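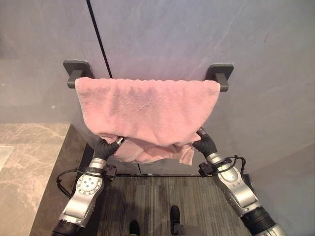 1/31/26. Towel rail, Catterall wall, second fitting. The bar is back up after the filler cured, this time with longer screws and the fixings set into the batten behind the panel. The first fitting had gone into panel only and the left end crept downwards under load. Both square brackets now sit flush to the grey marble-effect face, and the pink terry stays on as the standard load until we have a reason to change it. It is a poor towel for looking at folds: the pile hides the edge, the front panel sags towards the middle, and a centre mark on the bar is no help once the cloth is over it. It is a good towel for loading a rail, which is what we want it for.

Bar length between bracket faces, 79 cm. Bracket projection as supplied, 8 cm, measured wall to centre of bar. Clearance behind the bar is enough for one thickness of terry and a hand. Doubled over it starts to rub on the wall texture, and I found pink lint in the low spots of the panel. Vacuumed it off. The brush attachment works, the crevice tool only pushes it along.

Static load: hung 50 N from the midpoint by a strap, left it over lunch, no movement at either bracket by feeler gauge. Repeated at the left end only, same result. Grub screws checked after each load. The right one took a slight nip up the first time and nothing since. I have put a pencil tick on the underside of both brackets at the grub screw so that any rotation shows without taking the cover off.

Hanging the towel: fold line along the top, long side to the front. With equal lengths front and back it stays put. With the front much longer it slides forward if the hem is pulled, and the finish on the bar gives it very little grip. The Ladovex bar has a rougher coating and may hold better, but it is a smaller diameter and needs different brackets. Not fitted yet.

Floor: the grey tiles next to the wall are still loose-laid. Two had lifted at the corner when the ladder was dragged over them. Pressed down with the roller and they have stayed flat so far. The streaks run in mixed greys and the tone changes from one tile to the next, so a lifted edge is hard to spot by eye. Black leads lying across it are at least easy to see. I would still like them against the skirting before the next delivery comes through.

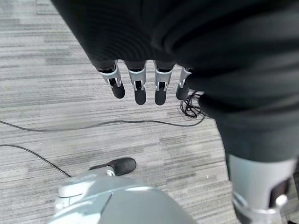

Keith Hulme thinks the tiles should be tackified along the whole wall strip and left loose everywhere else, so the access panel can still come up. He also asked whether the lint was reaching the carpet, and would prefer the terry washed twice before it goes on the bar again.

Agreed on both — one tin of tackifier should cover the strip, and there is a part tin from July under the bench. Check it has not skinned over. Washing can go in with the dust sheets, no softener, as softener changes the slip on the bar and I want the next set of readings to compare with these. 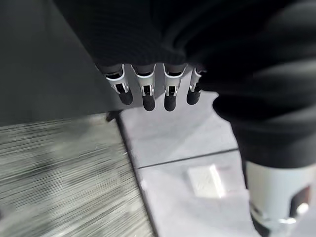

The cycle count on the rail stands at zero after the refit. The target from Clovasmont is 4,000 pulls, downward, at the front hem, with a look at the brackets at intervals. Sandra Lambert has the blank log sheet. Note on it that the first rail's figures do not carry over, different screws and different substrate.

To do: weigh the towel after washing. Ask Reece Hartley for the Ladovex brackets and a second set of grub screws. Tackifier on the wall strip, then keep off it overnight. The spare panel offcut is behind the door, marble side in, and is wanted for a pull-out test on the old fixings.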